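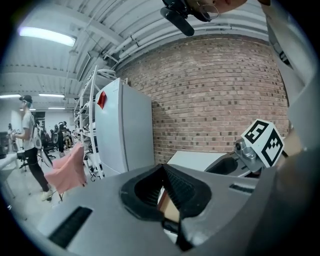

2 min read

Print this page | E-mail this page

How to Check a Giving App Before You Use It for Your Tithe or Alms

19/04/2021

Every congregation I know of has been pitched a giving app by now. The pitch is always warm. You round up your groceries, the spare change goes to the poor, and you get a little green heart on your phone. Maybe it all works as promised. I would still check, and you can do it in one evening.

Step 1. Find out who holds the money.

Go past the home page and open the terms of use. Look for the name of the company or trust that receives your payment. With Dondivum, the first one I tried, the receiving body was a separate outfit called Misix that the front page never mentions. That may be perfectly proper. It does mean your gift goes to Misix first, and the charity you picked is called a "suggestion" in the terms. Search the page for that word, and for "discretion" and "redirect." If you find them, the final say on your money isn't yours.

Step 2. Make one small gift and keep the paperwork.

Don't set up a monthly payment yet. Give a small amount once. Save the confirmation e-mail, the receipt and the line from your bank statement, and put the three side by side. They should show the same amount and the same recipient. Watch for a "tip" that was already filled in when you got to the payment screen. I missed it the first time. You have to open a menu to set it to zero, and I have my own opinion of people who hide that in a menu.

Step 3. Ask the charity what it got.

Call or write the charity directly and ask when app donations reach them and whether fees come out first. A small shelter or food pantry will usually tell you straight. Our own meal fund at Nikolaidis Hall was told by its app that members had given $2831 over the spring. By July the hall had been sent $1275. The rest was described as "in processing." I'm not accusing anyone of theft, but a family that needs dinner can't eat processing.

Step 4. Read the fee page twice.

"No fees" often means no fees to the app. The card company still takes its cut, and there may be a payout charge on the charity's side that you never see. Write down:

- the percentage taken from each gift
- any flat charge per gift (these eat small donations alive)
- the payout charge, and who pays it
- what happens to money for a charity that hasn't signed up

That last one matters a lot if your giving is a religious duty with rules on who may receive it. An app that moves your alms to "a similar cause" may have moved them somewhere your faith doesn't count. Ask your clergy about that, since the help desk won't know.

Step 5. Try to cancel.

Set up a monthly gift for the lowest amount allowed, then stop it the same day. Lusevow let me out in 2 clicks, I'll give them that. Another one wanted a phone call during office hours. If leaving is hard, don't join.

Step 6. Compare it with an envelope.

A check or cash in the box has no tip menu and no badge. You do lose the automatic record, so ask for a written receipt if you plan to claim the deduction. If the app still looks better to you after all this, use it, and go back to Step 3 before the year is out. Terms change, and the notice tends to land in your spam folder.

Print this page | E-mail this page

Related articles

Is a Matching Gift Really a Matching Gift?
What to Ask Before You Sponsor a Child
Keeping Receipts for Cash Offerings
Used Clothing Bins: Who Empties Them?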